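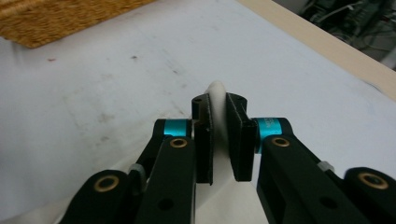
March, bench, started 7:40. Judley atlas back out of the press, spine still flat as a board. Text block is fine, sewing is fine, it just won't hold a round. Hammered it again lightly, working from the middle out to each end, then backed it between the beveled boards with less standing up than last time. Last time I left far too much proud and the shoulders went mushy. Want what the white thing has between those two flat black pads, sides held tight and only the rounded top showing above the edges, smooth the whole way over. Got close at the head. Tail still has a dip where the old animal glue was thick and somebody scraped it unevenly. Paste on, waited, scraped again with the bone folder, went back in. Leave til tomorrow. DON'T peek.

Glue notes. The Awan paste (wheat, the pre-cooked one) is thinner this tub than the last. Ran under the Japanese tissue on the test strip and left a tide line you could see from the door. Let it stand open half an hour and it was better. Issa says sieve it twice and stop complaining. Sieved it twice. Still complaining but less.

Mixed the rest with PVA for the hinges on the trade jobs only. None of that goes near the atlas or anything of Ginette's.

Ginette Mallet's lot. Box came in yesterday late, unpacked this morning. Her list says 33 volumes and 33 is what's in the box, all ticked off. Mostly publisher's cloth, a few half leather, one vellum that has gone its own way and will not close. She wants them sale-ready for the spring catalog which means clean, tight, no surprises, and everything we do written down so she can put it in the description. So, writing it down:

No. 4 - green cloth, gilt on spine still bright. Front hinge cracked inside, mull showing, board holding. Tissue and paste along the gutter, toned to match the endpaper. Endpaper is a sort of weak tea color, took three goes. Third go good.

No. 7 - spine faded to a different color than the boards. Nothing to be done, nothing attempted. Bookplate lifted at one corner, laid back down. Pencil price on the rear free endpaper, left it. Ginette likes them left.

No. 11 - the vellum. Boards bowed out badly. Put it in the humidity chamber with the damp felt on the bottom rack, checking every hour. By noon it had relaxed enough to get ties round it. Press light, blotters changed at 2, will change again before I go home. Not promising anything on this one. It's been bowing longer than I've been alive.

No. 15 - jacket only, really. Book itself is lovely, unread I'd say, still creaks. Jacket has a closed tear at the top of the front panel and old tape on the inside. Tape is the yellow kind, adhesive has gone through. Carrier came off with the warm spatula, residue did not want to know. Crepe eraser, slow. Stain will stay. Mend from behind with the thinnest tissue we have, then into a fresh sleeve. Describe as: closed tear repaired on verso, tape shadow to front panel. She'll want "shadow" and not "stain", fine, same thing.

No. 22 - signed on the title. Signature is ink, feathered, did NOT go anywhere near it with anything. Surface cleaned the margins only, soft brush then the grated eraser. Brush the crumbs AWAY from the signature, I am writing this down for me.

No. 29 - foxing all through the prelims. Told her on the phone we are not washing it. She asked again. We are not washing it.

Rest still to look at. Going by the tickets, the others are mostly bumped corners and one loose plate.

Leather. Fanano sent the calf samples finally. Dark brown is right for the half bindings, the tan is too orange by a mile, the black I didn't ask for but it's nice skin and I'd keep it. Pared a strip of the brown down for the corners. Knife needed stropping halfway, of course it did, I'd loaned it to Issa. It took a decent edge after. Skin pares without crumbling, a bit stretchy on the bias, mark the direction on the back before cutting. Ask them for a full skin of the brown and what they want for it. Send back tan.

Issa Ghanem's job, for the record as he never writes his up: the two-volume set in half calf. Both spines rebacked, original labels saved and laid back down. Vol 1 done and it's good, joint opens flat and closes with no gap. Vol 2 the label cracked coming off. He has it in pieces on silicone paper, in order, under glass. No sneezing near his end of the bench. He wants to lay it down tomorrow with the thick paste, I would use a bit of methyl cellulose first to hold the flakes, we disagreed at length. His job, his call. He also thinks the new leather wants another coat of stain before the labels go back. I think so too, so that's one thing.

Flilteo sleeves: the new roll is wider than the old one and the fold line is printed in the wrong place for octavos. Fold by eye. Creased one jacket slightly at the flap doing it by the line, luckily one of ours from the shop shelf and not a customer's. Wrote it on the roll in marker.

Board shear is drifting again. Cut a pair for the atlas case and the far end was out 2 mm, enough to see when you stand them together. Reset the fence, cut scrap, still a hair off. Cut scrap again holding the clamp down with my knee, square. So it's the clamp. Needs the bolt looking at. Until then anything that matters gets squared off by hand with the big knife and the steel rule.

Invoice for the board and the last of the bookcloth came in together, 1,114 all in, more than I told Issa it would be. Paid. Pinned to the cork by the sink. No more buckram until the fall unless someone orders a whole run of something.

Endpapers for the atlas. Tried the laid paper, grain the wrong way, obviously, found out after cutting. Second sheet right way. Tip them on tomorrow when the spine's out, narrow line of paste, waste sheet under, wax paper, then weight. Customer wants plain, no marble. I had a very good marble for it too. Saving that.

4:15. Vellum checked again, ties holding, blotters hardly damp so it's coming along or it's stopped, can't tell which. Changed them anyway.

Tomorrow:
- atlas out of press, look at tail before doing ANYTHING else
- second lining, then endpapers
- No. 15 jacket mend, sleeve
- ring Fanano, full skin brown
- shear bolt
- ring Ginette about the vellum, and ask if she wants the loose plate tipped in or left laid in
- buy blotter, we're onto the ugly pink stuff
- get my paring knife back off Issa, he's taken it agian

Left the dehumidifier on low. Paste in the fridge, bottom shelf, labeled this time.

Filed under: Bench Notes, Repairs & Rebinding, Book Care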